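Inside the Orange Box: Wires, Connectors and the Part That Moves

Reading level: ages 9 to 12
Time needed: 22 minutes, or longer with the activity
Written by Wen-hsiung Liu for the Prinura Workbench Pages

Many machines have a plastic shell. The shell is called a housing. A housing holds the parts in place and keeps fingers, dust and crumbs away from them. When the housing is open, the first thing most people notice is the wiring.

This page explains two kinds of parts. The first kind carries electricity from one place to another. The second kind uses electricity to make a short, straight movement.

Part 1. The wiring harness

A wire has two layers. The inside is metal, usually copper. The outside is a soft plastic coat called insulation. Electricity moves easily through copper and hardly at all through the plastic. If two bare wires touch, the electricity can take a path it was not meant to take. This is called a short circuit.

One wire is simple to follow. Ten wires are not. For this reason, wires that travel in the same direction are gathered into a group. The group is called a wiring harness. It may be held together with tape, with plastic ties, or with a tube called a sleeve that fits over several wires at once.

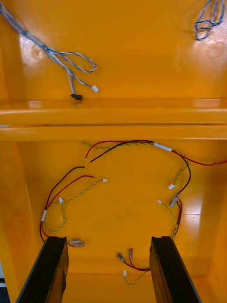

The colors of the insulation are there to help people. Electricity flows the same way through a blue wire as it does through a red one, but a person who has to find both ends of a wire needs a way to tell it from its neighbors. In many small battery-powered devices, red is used for the positive side and black for the negative side. This is a habit, and habits differ. In the wiring of houses, the same colors can have other meanings. A careful worker looks at the diagram for the machine and does not guess from color alone.

Wires are often twisted around each other. Twisting has two uses. It keeps a pair together, so that the two wires do not wander apart. It also helps against electrical noise. Noise here does not mean sound. It means small unwanted signals that a wire picks up from motors and other wires nearby. When a pair is twisted, each wire picks up nearly the same amount, and the circuit can be built to ignore the part that is the same in both.

At the end of a wire there is often a connector. A connector is a small block, usually plastic on the outside with metal contacts inside. Two matching connectors push together and can be pulled apart again. This lets a worker replace one part without cutting anything. Many connectors are shaped so that they fit in only one direction. Some have a tiny latch, and the latch must be pressed before the halves will separate. Pull on the plastic block and never on the wires.

Some housings also have round raised spots molded into the plastic. Engineers call a raised spot of this kind a boss. A boss may have a hole for a screw, or it may make the wall thicker where extra strength is needed. Ledges do a similar job. A flat plastic wall bends easily, and a wall with a step in it is stiffer. You can test this with paper. Hold a flat sheet by one edge and it droops. Fold a step into it, hold it again, and it droops less.

Part 2. The solenoid

Electricity and magnetism are connected. When electric current moves through a wire, there is a magnetic field around the wire. The field of one straight wire is weak. If the wire is wound into a coil, the fields of all the turns add together, and the field in the middle of the coil becomes much stronger.

A solenoid is a coil made to use that field. In the middle of the coil is a space, and in the space sits a metal rod called a plunger. The plunger is made of iron or steel, which magnets attract. When current flows, the plunger is drawn toward the center of the coil. When the current stops, the pull stops too.

Something must then move the plunger back. In many solenoids this is the job of a spring. The spring is squeezed while the current is on. When the current goes off, the spring stretches out to its first shape and the plunger returns. The movement is small — often less than the width of your thumb — but it can be quick.

A push-pull solenoid can be used for either direction. One end of the plunger pulls on whatever is fastened to it, and the other end can push. The drawings in the Kiani parts guide, which we use for these pages, show both arrangements.

You have probably been near a solenoid today. They are used in these places:

Door locks that open with a buzz
Vending machines, where one may release a drink
Washing machines, where one opens and closes the water valve
Pinball tables, where they drive the flippers
Doorbells of the older kind that go ding-dong

Part 3. Setting parts down

Small parts roll, and springs jump. A worker who takes something apart usually puts the pieces in a tray. The raised rim stops a rolling part before it reaches the floor. A sheet of white paper in the bottom makes dark screws and tiny washers easier to find, and the paper can be written on. Put a pencil circle around each part and write the name beside it.

At the Stestach club, which meets on Monday, members lay the parts out in the order in which they came off. Putting the machine together again means reading the row backward.
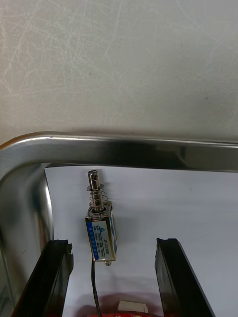 Why does a solenoid need a spring?
The magnetic field of the coil draws the plunger inward but does not send it back out. The spring supplies the return movement when the current is switched off.

Part 4. Activity: make a coil

You need an adult with you for this activity.

One iron nail, as long as your finger
Thin insulated wire, around 173 centimeters
One AA battery
A few steel paper clips

Ask the adult to strip a little insulation from both ends of the wire. Leave a hand's length of wire free, then wind the wire around the nail in 13 turns, all in the same direction. Leave the rest of the wire loose. Hold one bare end to each end of the battery for two seconds and bring the point of the nail near a paper clip. Let go of the battery. The wire and battery can become warm, so keep each test short.

Now wind 10 more turns and test again. Write down how many paper clips the nail lifts each time.

Use only the AA battery. Never connect the wire to a wall outlet.

Words to know

Boss: a raised spot molded into a part
Connector: a block that joins wires and can be separated
Harness: a group of wires held together
Housing: the outer shell of a machine
Insulation: the plastic coat on a wire
Plunger: the rod that moves inside a solenoid

Next in this series: Switches and Buttons, with parts from the Husiden door lock.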